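4/22/19

Cindo board, rev C, power side. Carrying on from where the page ran out last time.

Ripple on the 3V3 rail still too high with the radio on. Measured 78 mV peak to peak at the test pad, short ground spring on the probe, bandwidth limit on. Without the limit it's a mess and I don't trust it. Radio off, it drops right down and looks fine. So the regulator is happy enough on its own, it's the load steps.

Tried:
- extra 22u across the output cap, soldered on top. Small change.
- same cap moved to the radio end of the trace. Much better. So it's the trace.
- wire link from regulator output straight to the radio pin. Best so far, ugly though.

Looked at layout again. The 3V3 goes under the connector, through one via, along the bottom, back up through another single via, and then necks down past the mounting hole. No idea why I did that. I think the hole moved at rev B and the track got shoved over to suit. Pour it as a proper area on layer 3 and drop a group of vias each end. There is room if the two debug pads go.

Do we need the debug pads? I haven't touched them since rev A. Anyone who uses them write it on here before Gerbers go out, otherwise they're gone.

Feedback resistor on the buck: I had the sense line picked up at the inductor, not at the output cap. Wrong. Fixed in schematic notes but the layout doesn't know that, it's one net either way. Put a net tie in so it can't wander off again.

Switching node. Copper area too big, I made it fat for heat and it's radiating straight into the crystal. Near field probe over the crystal shows the switching edge clear as anything. Trim the copper back to the inductor pad and no further. Heat can go out through ground vias instead. Checked temp of the regulator with the thermocouple taped on, 268 mA load, lid off, left it over lunch. Warm, nothing worrying. Need to do it again with the lid on.

Fab stuff

Padell came back with their questions on the panel. Three things:
1. Solder mask between the pins on the fine pitch part is too thin for them. Either open it up as one window or go to their better process, which costs more. I'd open it up. Assembly may moan about bridges.
2. Drill file had two tools of the same size, one plated and one not. My fault, the mounting holes got exported twice. Deleted the second lot.
3. They want to know if the board edge by the antenna may have break-off tabs. NO. Told them last time too. Put it on the fab drawing in big letters this time.

Flakel quoted for the same panel and they're cheaper but 10 working days longer, and they won't do the filled vias under the thermal pad. Could live without filled vias if we tent the bottom side. Not sure about solder wicking down, last lot had some voids on the x-ray but that was a different stencil. Ask for a price with tented and compare. Don't order from either untill the layer 3 change is in.

Stencil: cut the thermal pad opening into a window pane, nine small squares. Old one was a single big opening and the part floated. You can see the tilt on board 4 if you hold it up to the light.

Bring-up, second batch

Board 2: dead short on 5V. Found it, tantalum in backwards. The silk marking is under the part so you can't tell once it's fitted. Move the bar outside the outline. Swapped it and the board boots.
Board 3: fine.
Board 4: the tilted one. Boots if you press on it. Reflowed with hot air, now boots without pressing, wouldn't ship it.
Board 5: boots, no USB. Series resistors are 220 not 22. Wrong reel on the feeder? Check 6 upwards before powering.
Board 6: same as 5. So yes, wrong reel.

Didn't get further than 6.

ADC offset. Readings sitting at 2745 counts with the input on the reference divider, should be lower. Board 3 and board 5 agree with each other so it's not one bad part. Suspect the divider is loading, source resistance is too high for the sample time I set. Lengthened the sample time in firmware and it went down a bit. Put a 100n at the pin, went down more. Do both. Also ground for the divider comes back through the noisy end, needs its own path to the ADC ground pin.

Mitsotakis-Vlachou connector sample arrived, the right angle one. Footprint printed at 1:1 and laid the part on it, pins line up but the two pegs are out by a hair. Their drawing dimensions the pegs from the shell and I took it as from pin 1. Redo footprint. Also their shell is taller than the old one, check against lid.

To do
- layer 3 pour, via groups
- net tie on sense
- trim switch node
- move tantalum bar
- USB resistors on 5, 6 and rest
- connector pegs
- lid on temp run
- email Flakel re tented price
- order more 0402 22R, we're nearly out, and braid

Iron tip on the left hand station is shot, don't use it for anything small. Scope probe 2 has a dodgy ground clip, I've put tape on it.

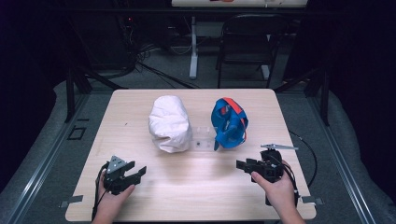 Wood-topped table, white bundle and blue one with orange-red stripes, pair of hand-held grippers.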